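Version note, 12/02/2022. This card replaces the March draft.

# Bridesska Glossary of Network and Signal Terms

## Summary

The Bridesska Glossary is a set of 2,001 short definitions covering bandwidth, throughput, jitter, packet loss and related ideas. Each entry gives a term, a plain-language meaning of one or two sentences, and a list of linked terms. It is maintained by the reference desk at Nollow for use in help pages, course notes and search tools.

## Contents

| File | Holds |
|---|---|
| `terms.csv` | One row per term, with its definition |
| `links.csv` | Pairs of related terms |
| `retired.csv` | Terms removed from general use, with the reason |

All files are UTF-8 with a header row. The `term` field is unique. Where one word has separate meanings in physics and in networking, the sense is added in brackets, as in `jitter (network)` and `jitter (clock)`.

## How entries are written

A definition must stand on its own. It may use another glossary term, but the reader should not have to look that term up to follow the sentence. Units are written in full on first use. Canadian spelling applies throughout: metre, fibre, colour, centre.

Drafts were prepared by Honeylyn Sarmiento and Darius Grigaitė. Each draft was checked by a second editor, and disputed wording was settled by Renu Yadav. 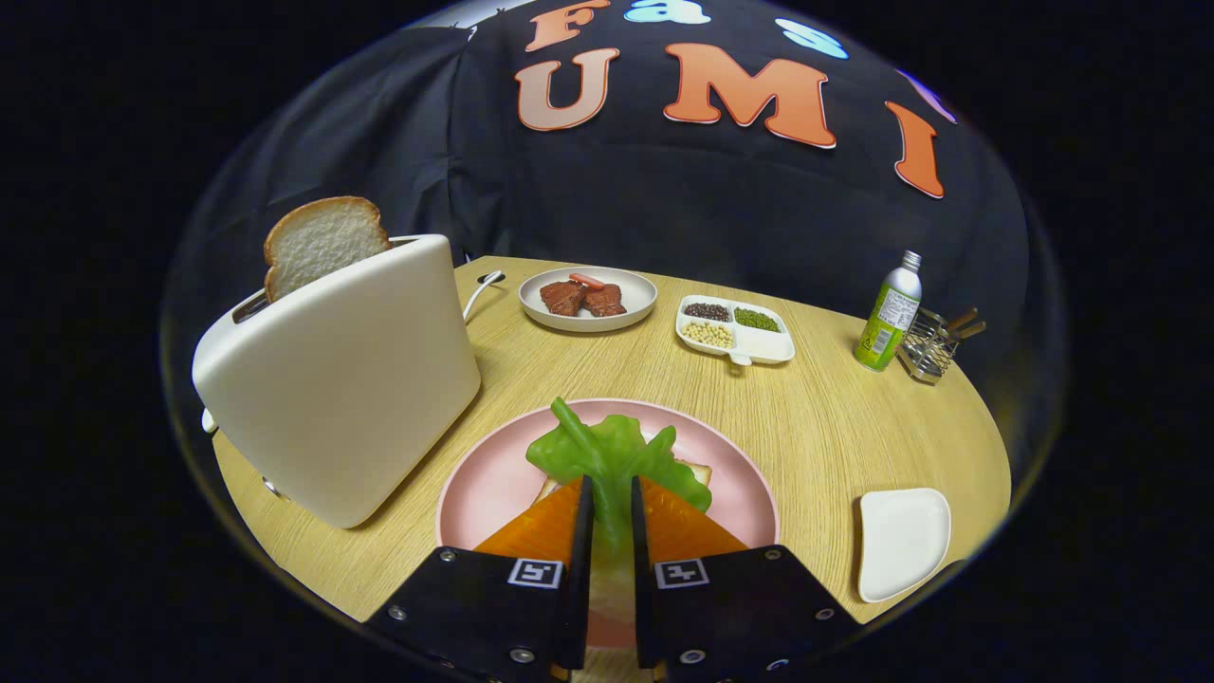 *Sandwich on a pink plate, light-wood table.*

## Sources

Most entries were written new. A further 29 were adapted from the Espinoza course handbook with permission, and these carry the value `E` in the `origin` column. Please keep that value in any copy you share.

## Known limits

- Radio terms are thin - optical and wired terms were done first.
- `links.csv` records that two terms are related but does not say how.
- 10 entries on queueing are marked `review`. Their wording may change in the next release.
- Definitions are in English only.

## Use

The glossary may be copied, changed and republished for any purpose, provided the Nollow reference desk is credited. It should not be cited as a technical standard. Contracts and service agreements need the wording of the standard that applies to them.

## Corrections

Send corrections to Zuleica Xavier at the reference desk, quoting the term exactly as it appears in `terms.csv`. Changes to a definition are listed in `CHANGES.md` - spelling fixes are not.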